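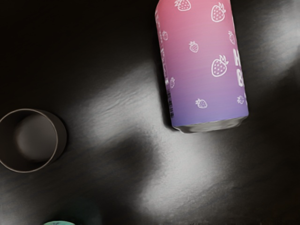 How Does a Car Know When to Stop Skidding?

3 min read

Have you ever slid across a kitchen floor in your socks? Then you already know what a skid feels like! Your feet stop gripping the floor and you just keep going, even if you want to turn.

Cars can do the same thing on ice or wet leaves. If the driver stamps on the brake, the wheels can lock, meaning they stop turning while the car keeps sliding. A locked wheel is very hard to steer. Yikes!

Most cars today have a clever helper called ABS, short for anti-lock braking system. A little sensor at each wheel checks how fast it is spinning. When one slows down much too suddenly, a computer lets go of that brake for a tiny moment, then squeezes it again. Let go, squeeze, let go, squeeze, many times in a single second! The driver feels the pedal buzz, and the car can still be steered.

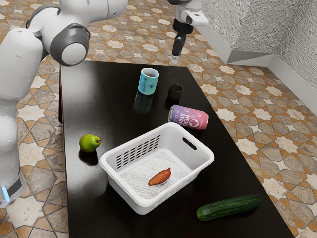 Robot arm with a white and gray shell and gray rings at its joints.

Try it yourself! Roll a toy car down a tray, then tape its wheels still and let it slide. Which one stays straighter? Pilar Echeverría's class in Ullcombe tried it 13 times, and the taped car kept spinning sideways!

7 comments · 200 shares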